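Stop throwing away the boring grabs

May
By Diarmuid Gallagher

Everyone wants the clean demo. I want the bad bag.
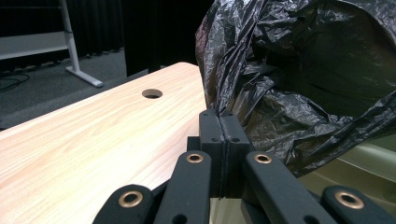
Anton reckons I'm wrong about this, and says so most mornings before nine. His line is that soft stuff is a sideshow, that you get a policy solid on boxes and mugs first and the crumply things come later for free, more or less. Agudelo agrees with him. So I'm outvoted, fine, writing it down anyway.

They don't come for free. We've been at hand-held gripper collection at Gilwood since the winter, person holds the tool, does the job, the camera on the tool records it, model learns from that. Good method. Cheap, quick, no arm to babysit. And a black plastic bag breaks it in ways a mug never will. Shiny folds, highlights that shift every time the wrist turns. No fixed shape. Where's the edge? A person finds it by feel and doesn't think twice. The camera gets a wall of wrinkles and two black finger pads up against it, black on black.

Our numbers, for what they're worth. 400 demos, mixed objects, the usual filtering. The filter drops anything where the grasp takes too long or the fingers close and reopen. Sounds sensible. Except that on bags people close and reopen all the time, thats how you handle a bag. So the filter was binning the very thing we needed. I put 58 of the binned ones back in, trained again, and bag pickups went from 11 successes to 29 over the same set of trials. Boxes didn't budge either way.

Small test, one lab. I know. Dotenberg tried something like it and got less of a jump, though they trimmed the pauses out first and I think the pauses matter. The hesitation is the data. Somebody stops, shifts their grip a bit, tries lower down. You want the model to see that and what do we do, we cut it because it looks untidy in the viewer.

What I'd like to see, from us and from anyone else doing this. Publish the reject pile. Say what the filter threw out and which objects it hit hardest. Score soft things on there own and don't bury them in an average with forty kinds of cup. And quit treating a fumble as a failed demo when the bag still got picked up at the end of it.

Anton wants a rerun with fresh rejects before he'll shift. Fair enough, he can hold the gripper.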